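Arm cell inspection, kitchen bench
Cell name: Skurnora
Inspected by: Aino Saarela
Signed off by: Mitra Akbari
Date: 2025-03-08

Power and stop circuit

1. Emergency stop reachable from the operator chair. OK
2. Emergency stop drops power to the servos. OK. The arm sags when power goes, so keep one hand under the forearm during this test.
3. Power supply label matches the arm. OK
4. Strain relief on the supply lead. FIX. The clamp had backed out. Retightened, look at it again next time.
5. No real heat or water source on the bench. OK

Base and mounting

6. Base plate bolts tight. OK. Paint marks still line up on all of them.
7. Bench does not rock when the arm stops hard. OK
8. Play kitchen fixed to the bench. OK. It used to walk to the left over a long shift. The Viltov brackets have cured that.

Joints and cables

9. Play in the elbow. OK
10. Play in the wrist. WATCH. A little more than in the last report. Not enough to take it apart yet.
11. Cables clear of the joints through the full range. OK. Run this one slowly and by hand.
12. Servo temperature after 100 cycles. Highest reading 41 C, at the elbow. OK
13. Screws on the gripper brackets. FIX. One loose, reset with thread lock.

Reach and clearance

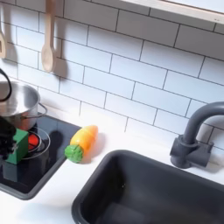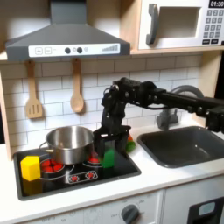
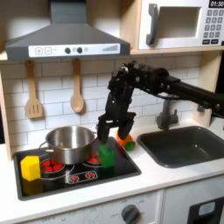 14. Clearance over the stovetop. OK with a comment. The low limit for the fingers is set in the Halex controller and was checked with a feeler gauge at each corner of the black surface. The limit is only good for a bare stovetop, and it knows nothing about what is standing on it. The steel pot is the tallest thing there and its side handle sticks out, so paths to the green block should come down clear of the pot and go back up before moving sideways. The same goes for the faucet, which is under the forearm when the arm reaches in from the right. Do not shorten the path to save time.

15. Hood and microwave shelf outside the arm's upper limit. OK. Limit tested at low speed only.
16. Hanging utensils. WATCH. They can swing if touched. Check the hooks before each shift.
17. Finger pads. FIX. Left pad worn smooth at the tip. Both replaced, Ghorbani pads, cut to the old length. Always change them as a pair or the grip pulls to one side.
18. Grip force with new pads. OK. Block held through a full swing of the base joint.

Wear log

Cycles on the gripper servo since it was fitted: 438
Success on the pick test after the pad change: 94 percent. Pass.

Open items

Item 4, look again at the clamp.
Item 10, measure wrist play again in May. If it has grown, order the bearing first and book the downtime after it arrives.
Item 16, ask Mitra if the hooks can be closed up with pliers.

Comment from Mitra Akbari: Agreed on all points. Yes to the pliers, but take the utensils down first. Cell may run at normal speed.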